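Open day at the Rainer button works, Wustberg

I have wanted to get inside the Rainer building ever since I first went past it on the train to Prulluditz and saw the big faded button painted on the end wall. So when Xiaoyan sent me a link to the open day with just a row of exclamation points, I had my bag packed before I'd checked whether we needed tickets. (We did. They were free, but you had to pick a time slot, and we got the 2 o'clock.)

Getting there first. Wustberg has a train station, but it's on the wrong side of the river and the footbridge was closed for painting, so you had to go all the way down to the road bridge and back up past the allotments. Wear real shoes. The signs for the open day started at the supermarket and then gave up, and we ended up following a family with a stroller who looked like they knew where they were going. They didn't, but they were very nice, and we all found the gate together in the end.

The tour starts in the blank room, where the round blanks get cut before anything gets a hole in it. I sew a lot and I had never once thought about what a button is before it's a button! The casein ones were my favorite. They come out of the sheet smelling very slightly of warm milk, and our guide, Relu Husar, passed a tray along so everyone could have a sniff. He has worked at Rainer for 16 years and he's the kind of guide who answers the question you asked and then the one you should have asked. Somebody wanted to know how you keep the color the same from batch to batch and we got a wonderful long answer about water, and how the dye room changes its recipe in September when the river drops and the town supply tastes different. I wrote half of it down and now can't read it.

From there you go up an iron staircase to the tumbling floor. It is LOUD. They hand you foam earplugs at the bottom and you really should put them in at the bottom and not at the top like me. The barrels are full of buttons and little wooden pegs and polishing powder, and they go around for days. Relu shut one down so we could look in, and the buttons at the top of the heap had that soft shine you get on old stair rails. I asked about the pegs and he said they wear out faster than the barrels do and that they get them from a broom maker over in Prulluditz.

Then the sample archive, which was the part I'd come for. Drawer after drawer of cards with buttons sewn on in rows, going back to the first owners, all labeled by hand. Guests get to open the drawers in the middle cabinet only, and you have to wear cotton gloves, and there's a bit of a line for it. I found a card of dark green coat buttons with a rope edge that I am sure were on my grandmother's winter coat. I stood there so long that the man behind me coughed. Xiaoyan went straight for glass and stayed there. She says the ones with the painted cornflowers are worth the train fare alone, and I'd say the same about the toggles.

The one thing I'd grumble about is the archive labels. They're in an old looped handwriting that's beautiful and close to impossible to read, and there's no list. Jianhua Fan, who looks after the drawers, told me she is typing it all up and has done 300 cards so far. I looked back at the cabinets and wished her luck.

Lunch, or late lunch by then, was in the yard. Potato soup, rolls, a plum cake that ran out while I was standing in line for it (I had the poppy seed, also good). Coffee from a big urn. Long tables, so you end up talking to people, and we sat next to a pair of retired tailors who had brought a jacket with one missing button and were going to ask at the shop if it could be matched. I never found out if it could. If you're reading this, please tell me!

The shop is tiny and you should go before the food. By the time we got in, the bargain bins had been well picked over. The mixed bags are 3 for the price of two and you can't see what's in the middle of them, and I bought far too many. Also a card of horn buttons for a cardigan I haven't knitted yet, and a tin with the painted wall on the lid. Cash only on the day, and the nearest ATM is back at that supermarket.
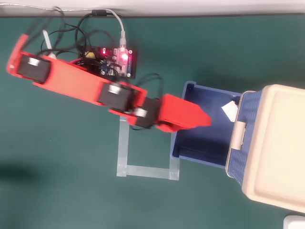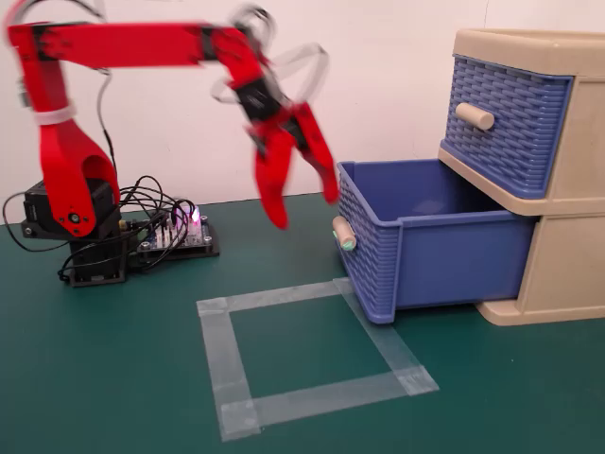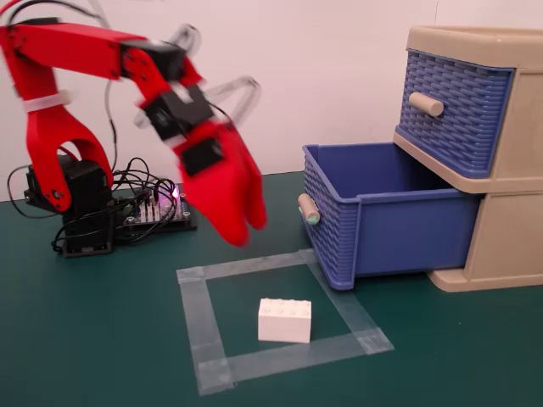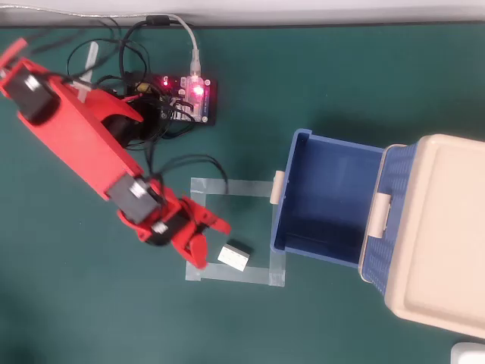 Photos: Guilan Wei, 2026-04-25

We missed the dyeing demo, which was only on in the morning, and I'm still a little sore about it. A woman on the train home had a scarf full of test swatches from it and the reds were gorgeous. Next time I'd book the earliest slot, do the dye room first, then the shop, then the tour, and leave the archive for last when the line has gone down.

A few practical bits for anyone planning a trip. There's no elevator to the tumbling floor, but the blank room and the archive are both at ground level, and they were happy to let people skip the stairs and meet up with the group again on the other side. Restrooms are across the yard behind the boiler house. Kids were welcome everywhere except upstairs, and there was a sorting table for them in the old packing room with muffin tins and a giant heap of seconds. Plenty of adults at it too. Dogs have to stay in the yard.

We stayed the night at the Isalance, the small hotel by the road bridge. Clean, a bit creaky, very good eggs. Ask for a room at the back, the front ones get the delivery trucks.

Xiaoyan has already used her cornflower buttons. I've still got mine in the bag on the kitchen table.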